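Home Kitchen Storage Drying & Draining Returns Contact

Mulligan In-Sink Drainer and Furau Wire Rack

Reading time: 4 minutes

We sell drying racks, so take it with the usual salt when we say that most kitchens already have enough places to put a wet plate. A dish towel on the counter does much of what a drainer does, and it folds up. We put off stocking an in-sink drainer for a long time for that reason. What follows covers the one we finally took on, the Mulligan, and the Furau wire rack that a lot of customers order with it. They are separate products with separate problems, and we'll go through both.

Furau wire rack, $80

The price first. Eighty dollars is a lot for metal wire. The maker's leaflet calls it "professional grade," a phrase we have now seen on a napkin holder. What you get is a silver rack of thin parallel rods on a heavier rail that runs along the outer edge. The rail is the part worth paying for. Cheap racks use the same thin rod all the way around, and the edge is where people grab them and where they bend first.

The leaflet also claims that open wire "lets air do the work." Air will do the work on any rack if you leave enough room between things, and on none of them if you pile up bowls. We loaded ours the way people load a rack after a big dinner and the stuff in the middle stayed damp until the next morning. Spread out, the same load was fine.
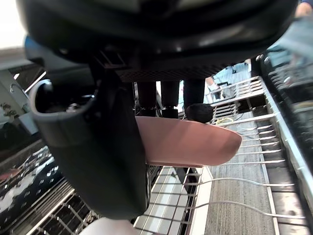 Small things fall through. Bottle caps, measuring spoons held by the wrong end, the lid off the pepper – anything narrower than the gap between rods will end up underneath sooner or later. Furau sells a liner for this and we don't carry it. It costs too much, it holds water, and then you have to dry the liner. If you mostly deal with small items, buy something with a solid tray.

Keep power cords off it. A cord pushed down between the rods is hard to see and a nuisance to get back out, and if the rack is going to be used for wet dishes you don't want one there in any case. We ask people to sort out where their chargers and kettle leads run before they set a rack down next to an outlet. Some of them do.

Cleaning is easy enough with a brush, less so with a sponge, which snags where the rods meet the rail. We have no opinion on whether it is safe in every dishwasher. The leaflet says it is, but it won't fit in ours.

Mulligan in-sink drainer, dark gray

The case for putting a drainer in the sink is that the water goes where it should and the counter stays free. The case against is that you lose the sink. With a single basin we would tell you not to bother. You will be lifting the thing out every time you fill a pot, and within a month it will be living in a cupboard.

A double sink is another matter, particularly one with a large basin and a smaller one. Washing goes on in the large side and the drainer sits in the small side full time. The grid comes forward over the front lip of the basin, which gives you a bit more surface than the basin alone. It also means the front edge sticks out where you stand, and you will brush against it. Longer sleeves get wet.

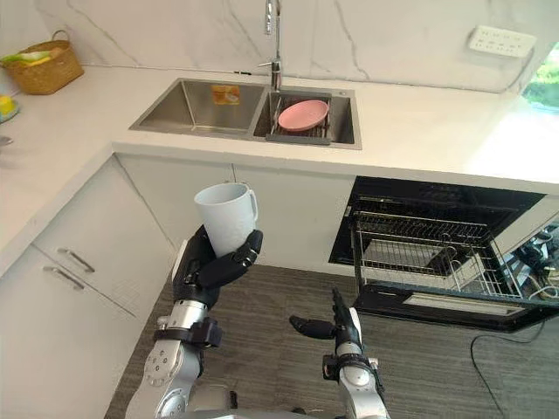
In the right-hand basin of a double sink, with a pink plate lying flat on the grid.

Flat is the way most people put plates down, and it's the weak point of the design. A plate with a raised rim, laid right side up, keeps a puddle. Turn it over, or lean it against the side of the basin. There are no slots to stand plates in, whatever the older version of the box suggested, and we have asked for that box to be changed.

Mugs do better. Set them down on their rims toward the back and they drain, though a mug with a deep ring on its base will hold a little water on top. Shake it off before you put it away.

Will it fit?

Measure the basin from front to back, on the inside, and then measure again across the lip. Check what your faucet does as well. A tall gooseneck will usually clear whatever is stacked on the grid, but a short spout may not swing across once there's a bowl in the way. The Mulligan was made with basins about 9 inches deep in mind. In a shallower one it works the same, you just get less air underneath.

It won't suit a sink with a rounded front edge. The maker says it will. We tried it, and it rocked.

What about the set?

Bokeo, who distribute both, would like us to call the pair a "drying system." It is two racks. You may well need only one of them, and if you have a double sink we'd start with the Mulligan and see how you get on. The wire rack makes sense if you wash a lot of pans by hand or bake often enough to want a cooling surface too.

There is no discount for buying both. We asked.

Guarantee and returns

Furau gives two years on the rack, covering broken welds. Bent rods are treated as misuse. The Mulligan has no written guarantee that we would rely on, so we take it back ourselves within the normal return period, used or not, as long as it's clean. Please dry it before you box it up. Return postage is yours unless we sent the wrong item.

The next delivery of the Mulligan is due in October. The wire rack is in stock.

Contact Gavuvden Kitchen Supply | © Gavuvden | Back to top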